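Hand Cell FAQ – Setup, Care and Minor Repairs

Plirkbridge Shared Workshop > Cells > Hand cell > FAQ
Maintained by Annelore Buschmann. Corrections to Hagos Ayele, who enjoys them more.

Who is allowed to set up the cell?
Anyone who has done the induction. Watching somebody else do the induction through the window doesn't count, and we've been asked.

What is the startup order?
Controller first, then the arm, then the hand. Wait for the hand to finish its self-check before you open a program. If you start the hand first it will report a missing arm, which is a fair complaint, and you'll have to power down and begin again.

Why do we rehearse everything in the simulator?
A simulated finger costs nothing. A real one comes from Hollmann and takes 6 weeks. Load your task in the simulator, run it at full speed, and only then bring it to the cell at quarter speed. The pot task is the standard check after any setup change. If the hand can't manage a lid by its knob, it isn't ready for your project either.

My grasp worked in simulation and misses on the real arm. Is the arm broken?
Almost never. Check the tool offset. Somebody has usually swapped a fingertip and left the old length in the settings. Measure from the wrist flange to the tip with the fingers straight, type it in, save it, and then check that it saved – the Save button is an optimist.

How often do the fingers need calibrating?
Every 19 hours of running time, or after any collision, including the ones you'd describe as a light touch. Open the hand fully, clear the table, run the finger routine and keep your own hands out of it. The routine makes three passes. If it fails on all three, stop there and write it in the log.

The fingertips keep slipping. Can I tighten the grip?
You can, and so did the last person, who is why we have a spare parts shelf. Clean the pads first with a lint-free cloth and a little isopropyl alcohol. Look for shiny patches. Shiny pads get replaced in pairs, never singly. Raise the grip force only when new, clean pads still slip, and go up one step at a time.

What goes on the joints?
Nothing. They're sealed. Please take the spray can home.

One joint is making a clicking noise. What now?
Run that joint alone, slowly, with nothing in the hand. A click at the same angle every time is usually a cable tie catching on the cover, and trimming it is a job you may do yourself. A click that wanders about is a job for Hagos. Note the joint number before you go and find him, or he'll send you back for it.

Can I replace a finger myself?
Yes, with power off and the key in your pocket. There are 3 screws at the base. Support the finger while you take out the last one, unplug the connector by its body and not its wires, and fit the new finger in reverse order. Then calibrate, and update the tool offset (see above, where we were already tired of saying it).

Where do I find the Siller torque driver?
In the drawer marked Siller torque driver. Failing that, ask the Kovville group.

How do I leave the cell?
Arm parked, hand open, table wiped, log filled in. "All fine" is an acceptable log entry only if it was. 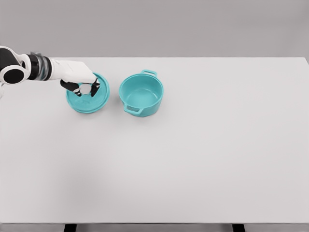 Pot task in the simulator: fingers closed on the lid knob, pot alongside.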